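3. Materials and methods

3.1 Households and garments

The garments in this study came from households in two towns, Kemeys and Ikby. Both have hard water and a similar mix of flats and terraced houses, but they differ in how people dry their washing. In Kemeys most homes have a yard or a shared green with a line. In Ikby outdoor lines are rare, and most washing is dried indoors, either on a folding airer or on hangers hooked over a door or a rail. We chose the pair for this reason. A fuller account of the recruitment is given in Ekinci and Rewi's earlier working paper and is not repeated.

Households were asked to keep a drying diary from the start of June. For every wash they wrote down the type of garment, the method of drying, the room or outdoor space used, and the time at which the garment was put up and taken down. The diaries gave 3336 usable entries. Entries with no drying method were left out, as were those where the method had been changed part way through, for example where a shirt was moved from the line to a radiator when it began to rain.

Of the usable entries, 623 concerned garments dried on a hanger. These are the main subject of the present section. Line drying and flat drying are dealt with in Section 4 and are mentioned here only where a comparison is needed.

3.2 What counts as hanger drying

The term is used loosely in the literature. Some authors include any garment that hangs under its own weight, which would take in trousers pegged at the hem. We use it more narrowly, for a garment supported from inside or across the shoulders by a shaped hanger with a hook. Wire, plastic, wooden and padded hangers were all accepted. Folded garments laid over the lower bar of a hanger were recorded separately, as the load then falls on a crease and the shoulder seam is not involved.

The way a garment sits on the hanger matters more than the diaries could show. A shirt that has been fastened at the collar keeps its shoulders level, while one draped over loosely can slip to one side and hang from a single point for several hours. Figure 2 gives an instance of a dark garment over a plastic hanger, with the cloth falling in folds.

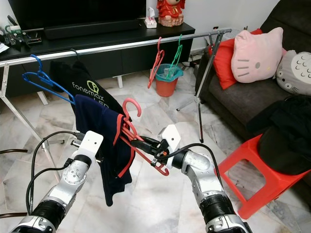 Figure 2. Dark navy garment with thin red trim, draped over a red plastic hanger.

Trim presents a difficulty of its own. Where the edge of a garment is bound in a different cloth, the two parts may shrink at different rates, and the edge can then pucker or wave. In the diaries this was often put down to the hanger. We found in the laboratory that puckering of this kind also appeared in bound garments which had been dried flat, and we therefore did not score it as hanger damage. Waving was scored only when it fell within a hand's width of the shoulder point.

3.3 Measurement of shoulder distortion

Each garment was measured before its first recorded wash and again at the end of the diary period. The distance from the neck point to the shoulder point was taken on both sides with a cloth tape, the garment lying on a table without being stretched. Both authors measured every garment separately. Where the readings disagreed by more than the width of one tape division, the garment was left to rest overnight and measured again.

We had planned to use a Zavetti drape tester for the knitted items. The clamp left marks on the softer knits, and after the first batch we went back to the tape. Readings from the drape tester have not been used anywhere in this paper.

Raised points at the shoulder, which several households called "ears" or "horns", were scored by eye on a scale running from none to severe. The scale is set out in Appendix B. Aslı Ekinci scored the Kemeys garments and Aroha Rewi the Ikby garments, and they then exchanged a sample to check that the scale was being applied in the same way. Agreement was good for woven cotton and weaker for viscose, where a point could be smoothed out by handling.

3.4 Detergent and softener

Detergent was not supplied. Households went on using whatever they normally bought, and the product was noted in the diary. The one exception was fabric softener. A small number of households in Ikby used Flosex at every wash, and their garments had a slicker finish that made them more likely to slide on smooth plastic hangers. These entries were kept in the main count but are marked in the tables, and the tests in Section 5 were run both with and without them.

No attempt was made to control spin speed. Most machines in the study showed only a programme name, and the speeds given in the manuals did not always match the programmes listed by the households. Spin speed is therefore treated as unknown throughout.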